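Why Does Cloth Soak Up Water?

Spill a cup of water on a table and it sits there in a puddle. Put a cloth on the puddle and the water climbs into the cloth. There is no pump inside, so what is pulling the water up?

Threads and gaps

Cloth looks solid from far away, but it is made of threads. Each thread is made of many thin fibers twisted together. Between the fibers there are tiny gaps filled with air.

Water is made of very small parts called molecules. Water molecules stick to each other, and they also stick to some other materials. Cotton is one of them. When water touches a cotton thread, it clings to the fibers and creeps along the gaps. More water follows behind it. Scientists call this capillary action. Plants use it too, to help move water from their roots to their leaves.

How threads are put together

Most dish towels and shirts are woven. One set of threads runs up and down, and another set goes over and under them from side to side. If the threads go over one, under one, the cloth is called plain weave. If each row shifts over by a step, you get slanted lines. That is called twill. Jeans are twill, and so are many work clothes.

Look closely at a piece of cloth at home and try to find the slanted lines. They can be very fine. A magnifying glass helps.
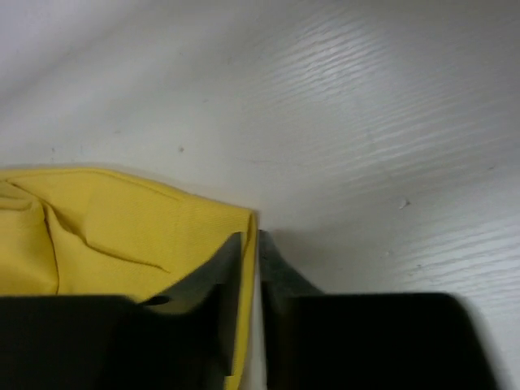 Try it yourself

You need 2 glasses, water, food coloring and a strip of cotton cloth.

1. Fill one glass with water and add 5 drops of food coloring.
2. Set the empty glass next to it.
3. Wet the strip, squeeze it out, and put one end in each glass.
4. Wait until the next day.

The colored water travels up the strip and down into the empty glass. It stops when the water is at the same level in both.

Why a raincoat stays dry

Some materials do not let water cling to them. Many raincoats have a coating that makes water roll up into drops and slide off.

Words to know

Fiber: a very thin strand.
Molecule: a tiny part of a material, too small to see.
Weave: the pattern threads make when they cross.

Written by Tuva Björklund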